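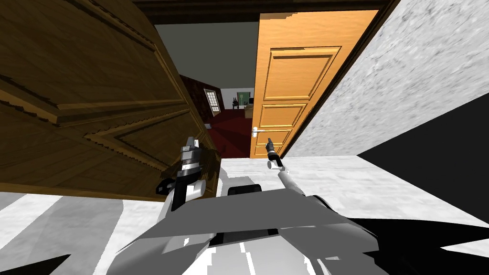

Laut Upendo Athumani lässt sich der Türdurchgang im Simulator erst beurteilen, wenn beide Arme vor dem Start in derselben Grundstellung stehen - sonst seien zwei Läufe nicht vergleichbar.

4.3 Szene »Doppeltür« einrichten

1. Simulation anhalten und die Szene Silluren laden.
2. Roboter vor die Öffnung setzen, Oberkörper zum Durchgang. Beide Türflügel öffnen.
3. Beide Greifer vor den Durchgang fahren, Finger nach oben.
4. Abstand des linken Greifers zur Unterkante des braunen Flügels prüfen. Sollwert: 65 mm.
5. Kollisionsprüfung einschalten und 300 Schritte ohne Fahrbefehl rechnen lassen.
6. Stellung unter Profil 13 speichern.

Hinweis: Der Türdrücker am orangefarbenen Flügel ist ein eigener Kollisionskörper. Er wird in Bronel getrennt vom Türblatt geführt.

Achtung: Profil 13 nicht auf den realen Roboter übertragen. Die Gelenkgrenzen gelten nur für das Modell.

Meldet die Prüfung einen Kontakt, Schritt 4 wiederholen.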